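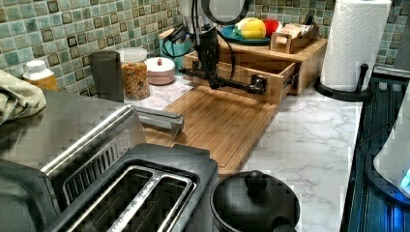

November, notebook, dye bench

Okay, picking up from where I stopped last night. The madder vat is still going and I am still annoyed with it. We wanted the brick red from the old Tudthorpe swatch card, and what I have on the line is a very nice salmon. Pretty! Wrong, but pretty. Imani Halvorsen came by at 4 pm, held it up to the window and said it would sell faster than the brick red ever did, so now I have that in my head too.

What I did this round: 1000 g of the Grandstead worsted, scoured twice and mordanted overnight in alum with a pinch of cream of tartar. Madder at half the weight of the wool, soaked since breakfast, then brought up very slowly. I held it at 60 C for the first hour and then (my own fault, phone call) it crept up past 75 before I caught it. Too hot brings out the browns, everybody says so, but I don't see brown in this, I see weak. So I'm not convinced heat is the whole story.

My bet is the water. The tap here is softer than what we had in the old shop, and madder loves calcium. The Radulović notes (the photocopied ones with the coffee ring, second binder) say to add chalk to the bath if your water is soft, and I skipped it like a person who has never read them. Next pot gets chalk. I'm starting with a level teaspoon stirred into a cup of warm water first so it doesn't clump, and I'll write down whatever happens even if it's ugly. 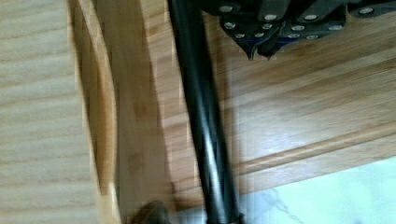
Close-up of the long black rod, running at a slant.

Pot two, same afternoon. Small one this time, just a 30 g sample skein so I don't waste the good stuff. Chalk in, madder from the same bag, lid on, and I stood over the thermometer and didn't answer anybody. First peek at twenty minutes was already redder than the big batch ever got. By the hour it had gone properly deep, a little toward orange, and the bath itself looked like tomato soup. I left it to cool in the pot. Rinsed a corner of it early (couldn't help myself) and hardly anything came out in the sink, so I think the mordant took fine and all the fuss was about the water. Still want to see it dry before I get excited, because wet wool lies.

Things I need to remember before the next big batch:

The Brukton scale is drifting again. I put the same skein on it 3 times and got three different answers, so anything I weighed today is a little suspect. Use the old balance for mordants until it's been looked at.

We're down to one bag of madder. It's lot 442, the finer grind, and it leaves grit in the yarn like you wouldn't believe. Put it in the stocking, tie the stocking, and don't squeeze the stocking! The last person who squeezed it was me and I was picking bits out of a hat's worth of wool all evening.

Also I want to try the salmon batch in an iron afterbath. Just a cut length, nothing heroic. Iron should pull it down toward a dusty plum, and if it does then the whole kilo isn't a loss, it's just a color we didn't plan on. Has to be its own pot, though. Keep the iron pot away from the madder pots, with its own spoon and its own gloves.

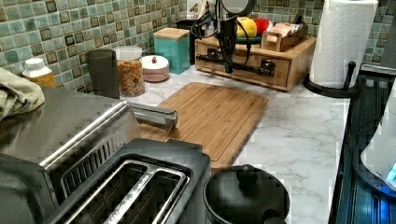
Can I use the madder bath a second time?
Go ahead, it will give you a lighter shade, more of a coral, and a third go is usually a faint peach. Strain it first and keep it cold if it has to wait more than a day, or it starts to smell.

Pot two comes out tomorrow morning. I've clipped a bit of the Tudthorpe card to the drying line so whoever gets in first can hold them side by side. Please don't rinse it hot.

Recent entries
Weld on silk, second try
Onion skins: how long is too long?
Scouring greasy fleece without felting it
Walnut hulls, stained sink
Indigo vat gone green

Home | Notebook | Swatches | Recipes | Supplies | Contact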